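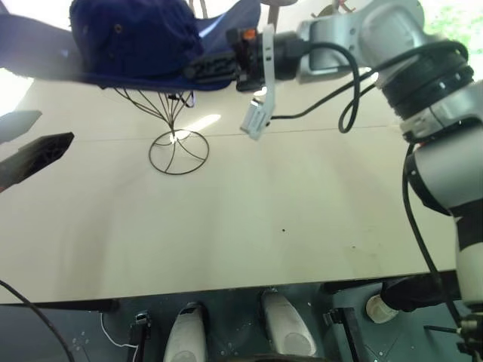

navy cap, lighter blue under the brim

Right, thread on the old Residency at Witau. Been meaning to do this since August

Built for the governor, obviously. But the first one never slept there – he hated the damp and stayed down at the harbour with the Ljungberg shipping people

213 steps from the landing stage up to the front door. Visitors were carried. Clerks walked

Flagpole is older than the house. Came off a wreck, so the harbour log says, and the log's usually right on timber

2 guns on the lawn. Never fired at anyone. One went off by mistake at a garden party and took out a greenhouse, there's a very stiff letter about it

The Drevton papers have the household accounts. 422 pages, mostly candles and complaints. Whoever kept them had lovley handwriting and a real grudge against the cook

After independence – school, then a customs office, then shut for years. Jurnari council has it now

The ballroom floor is original. Some 3 layers of polish deep, goes like treacle in the heat

Open mornings only. Ring the bell at the side gate, the front one is painted shut

Will dig out the greenhouse letter tomorow, it's in a box somwhere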